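Sorting and Return of Small Parts in a School Repair Workshop

Student project report, Department of Applied Management, Stukthorpe College
Submitted July 19, 2019

1. Introduction

This report is about a small problem which many workshops have but which is not often written down. When a bicycle, a lamp or a chair is taken apart for repair, many small parts come off it. Some go back on the same object. Some are broken and must be thrown away. The others are still good, but there is no plan for them, so they go into a drawer and stay there for years.

I made my project at the repair workshop of Goodwin, a non-profit shop in the old part of Stukthorpe. The shop takes used household goods, repairs them and sells them for a low price. I was there for 11 weeks in the spring term. My task was to find out how much the shop spends on new small parts, and if a better way of keeping the old ones could make this cost lower.

I chose this subject because in my first week I was sent to buy a bag of screws. When I came back with it, a worker opened a drawer and found the same screws there. The shop had owned them the whole time.

2. Background

The Goodwin shop has a front room for selling and a back room for repair. The repair room has three benches. Before my project every bench had its own drawers, and each worker arranged them in his or her own way. One bench was arranged by size, one by type of object, and the third one I could not understand, even after it was explained to me twice.

New parts are ordered from a supplier, Kamico, which sends them in mixed boxes. The orders are written in a paper book. From this book I could see that the shop spent 600 dollars on small parts in the twelve months before I started. This is not a large sum for a company, but for a shop that sells a lamp for a few dollars it is important. The manager told me that it is more than the shop pays for cleaning and for telephone together.

I also read some course texts about storage. Most of them are written for large warehouses, with thousands of goods and a computer for each person. Their main idea was still useful to me: a part that cannot be found in a short time has the same value as a part that is not there.

3. Method

The work was divided in two periods. In the first period I changed nothing. I only wrote down each time when a worker looked for a part: what it was, how long the search took and how it ended. I used a kitchen clock and a notebook. In the beginning the workers searched faster when they saw me with the clock, so I did not use the numbers from the first two days.

In the second period we tried a new system, which I call the two-step return. In the first step, all parts which come off an object and are not used again go into one open bin on the bench. The worker does not need to think about where they belong. In the second step, at the end of the day, one person takes what is in the bins and puts the parts into marked jars on a shared shelf. A bin that was sorted stands empty until the next day.

The idea to separate these two steps came from the workers. They said that the old drawers became disorderly because a person in the middle of a repair does not want to stop and look for the right place for one washer. I think this is correct, and I saw it many times myself.

We tried plastic boxes, cardboard trays and metal bins. The plastic boxes were light and moved on the bench when someone pulled a part out. The cardboard trays became soft from oil after only some days. The bins with sloping walls were the most liked, as small things slide down to the floor of the bin and are easier to take with the fingers.
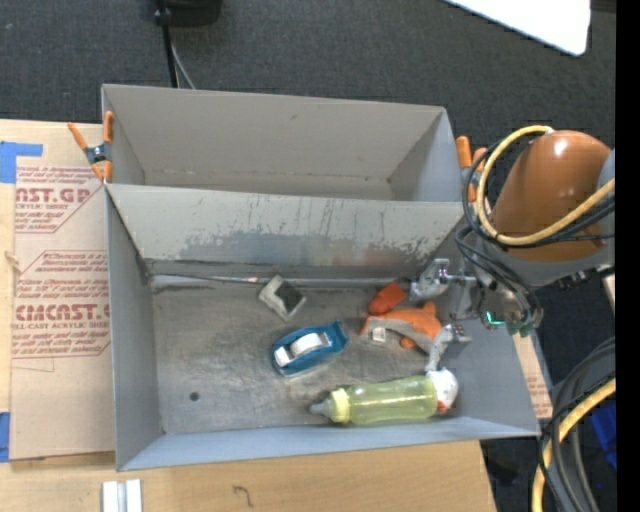 Figure 1. Two gray bins side by side on a tabletop, the nearer one with a few objects in it.

The jars for the shared shelf cost nothing. They were given by a school kitchen. We put paper labels on them, first with words and later with a real part glued on the lid. The second kind of label worked better — several workers do not read English easily, and also the names of parts are not the same in every trade. What one person calls a bolt, another calls a machine screw.

4. Results

In the first period the usual search ended in one of three ways. The part was found, the worker used another part that was not quite right, or a new part was taken from the Kamico box. The last way was the most common for screws and washers.

In the second period new parts were opened less often. The mixed box, which before lasted 4 weeks, was not yet finished when my time at the shop ended. I cannot say how long it would last in total. The shared shelf had 14 jars at the end, and the workers asked me for no more, so I think this number is close to right for this shop.

The evening sorting was the weak point. When the shop was busy, it was left for the next day, and then the bins were already full in the morning. In one week nobody did it, and the workers started again to put parts in their old drawers. After this the manager wrote the sorting on the closing list, next to locking the back door. It was done more regularly from then.

There was also one result which I did not expect. Because the parts from different benches came together on one shelf, workers began to talk more about what they were repairing. A missing handle for a cabinet was found in this way, after it had been looked for since before I came.

5. Problems and limits

My study has several limits. The shop is small, and I observed it only in spring, when many bicycles come in. In winter there are more lamps and heaters, and electrical parts need other rules for safety. I did not include them.

The times measured with the kitchen clock are not exact. Sometimes two workers searched at once and I could follow only one. I also helped with the sorting myself on some evenings, which means that the system had more hands than it will have later.

I wanted to compare Goodwin with a second workshop, Gatent, which repairs furniture on the other side of the river. They agreed to a visit, but moved to a new building in the same month, and their parts were still in moving boxes.

6. Recommendations

The shop should keep the bins and the shared shelf. The old drawers should be emptied completely, one bench at a time. As long as they are half full, people will use them.

Orders from Kamico should be made only after someone has looked at the jars. I have made a one-page form for this and left it in the front of the order book.

The electrical parts should be a separate project. The college sends a new student to the shop in September, and I have given my notebook to the manager so that this person can continue with it. The pages with the measured times are at the back, after the shopping lists.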